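Bench notebook, upflush macerator trial
Jun 22, 2024
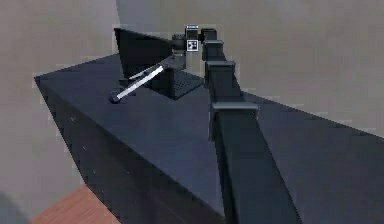

Arm over the dark table, render.

Third entry on the Garnico unit. Konrad has been asking when I'll sign off on it for the basement bathroom jobs, and the answer is still not yet. I've read their brochure twice now and there are more adjectives in it than numbers. So I ran my own checks, and I'm putting them down here before I forget which bucket was which.

Setup. Garnico macerator box on the low stand, rear outlet bowl from the Funton set pushed up to it with the accordion sleeve, two hose clamps, both tightened by hand driver. Discharge goes up the clear riser to the top of the rack, then across the long horizontal run with a slight fall to the drain. Check valve is the one that came in the box. I don't love it. The flap has a soft hinge and you can feel it stick if you push it open with a finger and let it go slowly. Mwanahawa says they all feel like that when new. Maybe. The old Krajewska one in the drawer doesn't.

Power is off the bench GFCI, nothing else on that circuit. I unplugged the radio too, since last time we chased a trip for half an afternoon and it was the radio.

Run 1, clean water only. Flush, motor starts after a short delay, pumps down, stops. Fine. Did that until I was bored. No leaks at the sleeve. A little weep at the riser union, which was my fault, not enough tape. Redid it.

Run 2, paper. Regular two-ply, the kind from the supply closet. Normal wads first, then silly wads. It cleared everything on the first cycle, except that on the silly wads the motor note dropped and then came back up. I would call that acceptable. The brochure says "virtually silent." It is a motor with a blade in a plastic box. You can hear it in the hallway with the door shut, and Krystyna came in to ask what I was grinding. I'd want the customer told that before we put one under a bedroom.

Run 3, the cycle test. Plan was 100 flushes with paper, mixed, at a steady pace, then open the box. Got to 70 and the thing quit. No hum, nothing. My first thought was a jam, but the blade turned freely when I got in there (unplugged, gloves, yes). It was the thermal cutout. Left it alone while I ate lunch and it came back on its own, and I finished the rest at a slower pace without another stop.

So is that a fail? Konrad says no household flushes like that and he is right. But I've been in a house on a holiday with one bathroom and two sets of in-laws, and I think it could get closer than he believes. What bothers me more is that the manual doesn't mention the cutout anywhere in the troubleshooting pages. A homeowner with a dead toilet is going to call us, we'll drive out, and it'll be working by the time we park. If we sell these I want a card taped inside the lid that says wait before you call.

Opened the box after the hundredth. What I found:

Blade clean, no nicks. One long twist of paper wrapped on the shaft below the blade, not tight. Pressure chamber had a film on the wall but the port was clear. The gasket on the lid had taken a set along the back edge where the screws are farther apart. It resealed without a drip, but I don't expect it to do that many times. Ask whether the gasket is sold separately. Liliana called their parts line once already and was told to email. She emailed. No reply as of this entry.

Check valve, since I complained about it. Marked the water level in the riser with a grease pencil after the last cycle and left it standing for 24 hours before the teardown. The level dropped. Not a lot, but it was below the mark, and the motor had kicked on once by itself overnight according to the plug meter. That tells me water is coming back past the flap into the box and lifting the float switch. I swapped in the Krajewska valve, refilled to the same mark, and after the same wait it was right on the line with no extra start on the meter. One swap isn't proof. I could have had a bit of paper under the first flap. I looked and saw none, but I looked after I'd already rinsed it, which was dumb.

To do: put the Garnico valve back in, fresh rinse, repeat the standing test. If it drops again I'm calling it the valve.

Wipes. I know what everybody is going to ask. The box art on the "flushable" ones Nikola bought shows a smiling toilet. I sent three down, one at a time. First two went through, stringy but gone. Third one balled up with the remains of the others and the motor labored, then stalled, then tripped. Took me a good while with needle-nose pliers. I don't care what the wipe company prints. Our paperwork should keep saying no wipes of any kind, in large type.

Nikola wants to try the Brovville enzyme tablets next, the ones that are supposed to keep the chamber "fresh." I have no objection to trying them, but I'd like us to decide ahead of time what we'd count as working. Smell is not a measurement, at least not mine, I've been doing this too long. My suggestion is vinegar descaler in one box and tablets in the other, same water, same paper, open both after the same number of flushes and compare the film on the chamber wall. Mwanahawa pointed out we only have the one box. True. Konrad, this is me asking for a second one.

Vent. The instructions show the vent connection as a short stub with an arrow pointing up and off the page. I hooked ours to the open pipe at the rack. With the vent open, the bowl water stays put during pump-down. With my palm over the vent you get a gurgle and the bowl level sinks a bit. No surprise there, but I've now seen two jobs where somebody fitted an air admittance valve because it was easier, and the manual I have says no to that. Whether the box would put up with it is a different question and I'm not going to test it for anybody's convenience.

Rear outlet height. The Funton bowl and the Garnico inlet do not line up. The bowl sits a touch low. The sleeve stretches enough to hide it, and with the sleeve on you'd never know, except that the fall is now flat or slightly backward, and that's where the paper sat on the slow flushes. I shimmed the bowl to get a proper slope and the problem went away. The Funton sheet says it is "compatible with all leading systems." Leading whom? If we pair these two, the installer has to raise the bowl or build up the floor, and that needs to be in the quote at the start.

Cost, because Konrad will skip to this part. The order desk quoted us 881 for the box and bowl together, before the extra valve and the shims. I haven't got a labor figure I trust. Breaking the slab for a regular drain is still more money in most basements, no argument there. But a gravity drain has no cutout, no float switch and no gasket, and it'll be there when the house is sold. I'd rather we give people both prices and let them pick.

Where I've landed for now: pump is decent. Blade is good, better than I expected. Supplied check valve is suspect. Manual is poor. Noise claim is nonsense. Would I put one in my own basement? With the other valve and a raised bowl, probably. Ask me in December if it's still running on the rack.

Note from Krystyna, added under mine: the plug meter also logs a start when the cord is bumped, I did it last week by accident. So the overnight start might not mean anything. Check the time stamps.

Fair point. Checked. The stamp is from the middle of the night with the shop locked, so I'm keeping it, but I've taped the cord down for the repeat.

Leftovers: union tape is nearly out. Someone has the good strap wrench. Drain pan under the stand has a hairline crack at the corner, use the gray one until it's replaced. Rack is left full with the Krajewska valve in, please don't flush it.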